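Bench Notes: power strips, plugs and a clear tabletop

The front bench at the Vemen workshop has been reset for the cooler months, and from this week the power strips go back on top of the table. Over summer they were screwed to the underside, which kept them out of the way but meant crawling about on the floor every time somebody wanted to plug in a lamp or a glue gun. Chiharu Hirose put up with it until the end of March and then took the screws out herself.

The new arrangement is simple. Each bench gets one strip, and the strip comes out when it is needed. Between jobs the white top is to be left bare, with tools back in the drawers and offcuts in the tub near the door. Members who share the Friday evening session have been doing this for a while and report that they spend a lot less time looking for the small screwdriver.

Please wipe the surface with a damp cloth before you leave. Don't use the orange cleaner on it. Jaxon Vachon tried that on the old top and it left a haze that never came off. 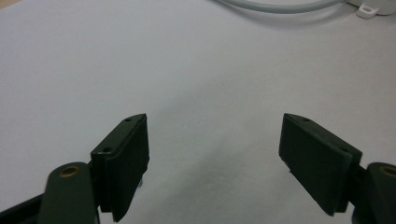 The strips

We have settled on one type for all the benches, a white three-outlet strip with a separate switch for each outlet. The old ones were a mixed lot that had come in over the years from people's garages, and two of them failed when Ronaldo Lumanlan checked them in April. They have gone to e-waste. If you brought one of the old strips in and would like it back, the ones that passed are in the crate under the stairs until the end of the month.

Individual switches matter more than you might think in a shared room. On the old strips, turning off the soldering iron meant turning off the lamp and whatever the person beside you had going. Itsuki Hayashi lost most of a morning's battery charging that way last winter and has mentioned it at every meeting.

Check the little red lights by the switches before you walk away from the bench. Turn off each outlet you have used, then pull the plug by its body and not by the cord.

The total load is the other thing to watch. Our limit is 2000 watts per bench, across everything plugged in. A lamp, a charger and a soldering iron together come nowhere near it. A heat gun gets most of the way there by itself, so it goes on the wall outlet, with nothing else running beside it. Portable heaters aren't to be plugged into the strips at all. 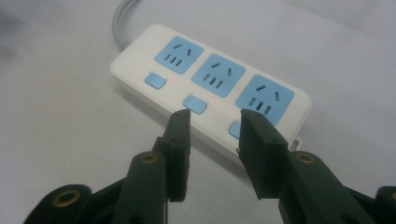
Three outlets, three switches. The strip with its red indicator lights on.

Where the cable goes

The cable should leave from the back of the bench, over the rear edge and down to the floor. It shouldn't come off the front or the sides, where people walk. Leave a bit of slack on the table so the strip can be moved without tugging on the wall end, but don't coil the extra tightly or tie it in a bundle.

Urszula Urbańczyk asked whether we could fix the strips down with adhesive tape. We would prefer not to for now. The tape we had on hand at the Irnier Street room lifted the finish, and a strip that can slide a few centimetres has been easier to live with. Hold the end of the strip with one hand when you are putting a plug in or taking it out and it will stay where it is.

Plugs should go all the way in. If one feels loose or sits crooked, stop using that outlet, put a piece of red tape across it and write it in the book by the door. Ronaldo goes through the book on his next visit.

The boards are staying too. They are the white ones that lie flat on the wooden benches, and they take the wear so the timber doesn't have to. They pick up smudges fairly quickly and most of those rub off. Scuffs are fine. A burn or a deep cut should go in the book. 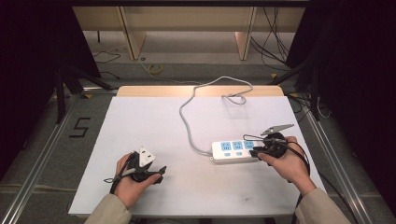 A plug in the gripper's jaws at the board, with the cable running off over the back of the bench.

Replacement strips and spare lamp bulbs are in the grey cabinet. The budget for electrical bits this season is $200 and $168 of it has been spent, so please ask Chiharu before ordering anything. The cabinet code is the same as before.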